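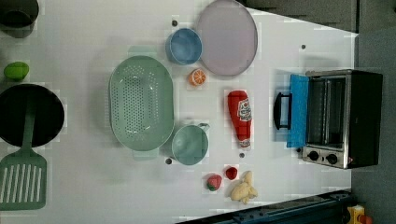

The kitchen bench as laid out for a mixed-item run, toaster oven door open.

Lirka bench kit: six months on the test floor
Reviewed 9 January 2026

Gritach tests control software for kitchen automation. Until last June our object sets came out of a plastic tub, and each technician laid out a table from memory. We then moved to the Lirka bench kit, a set of play kitchen items and small cookware sold with layout software called Fivlow. We run 3 benches. This review covers the kit, the software, and the effect of both on the people who work the shift.

Contents

The range of shapes is the main reason to buy. An oval colander full of small holes, a slotted spatula and a round frying pan are three different grasp problems. The small food items (strawberry, orange slice, a toy lime or pepper) are harder again. The ketchup bottle lies on its side without trouble and is a fair test of wrist angle.

Colors are well separated for the most part. Two exceptions: the mint colander and the pale teal cup have both been mislabeled by our older detection model, and the pale plate gives low contrast on a white tabletop. We left the plate in, as customers own pale plates too.

The toaster oven is the most useful piece. Its black handle stands clear of the blue-framed door, and the control knobs sit low on the front panel. Hinge friction on our units increased after 21 shifts and needed a drop of silicone oil. The manual does not mention this.

Software

Fivlow generates a layout, shows it on the bench monitor, and logs the reset. Setup took one afternoon. The layout generator is good. The logging is adequate, but exports are limited to one bench at a time, and a dropped network connection loses the current entry. Version 2 fixed the worst of the crashes.

Effect on the work

Before the change, a technician spent most of a shift resetting tables and writing down what had been placed where. Median reset time went from 77 seconds to 49. The written log is gone.

The time saved did not become free time. Management raised the run quota in the second month, so technicians now do more resets per shift, each one shorter. Two of them reported sore shoulders from reaching across to the oven. We moved the benches so they can be reached from both sides, and the complaints stopped.

Fault review has moved to the technicians as well. It used to belong to the engineers upstairs. Most of the staff prefer this, and the job grade was revised to match, although only after they asked for it twice. Training for the new duties is not part of the Lirka package. Plan for a week per person.

Compared with Colombo

We had the Colombo set on loan before buying. Its pans are heavier and its utensils closer to restaurant size, but it has no oven and no layout software. For pure grasp testing it is the better value. For door and knob tasks it is not suitable.

Verdict

Recommended for teams running more than one bench. Single-bench labs can do without Fivlow and should ask for the kit alone. Order a second set of the small food items with the first shipment; replacements took three weeks to reach us.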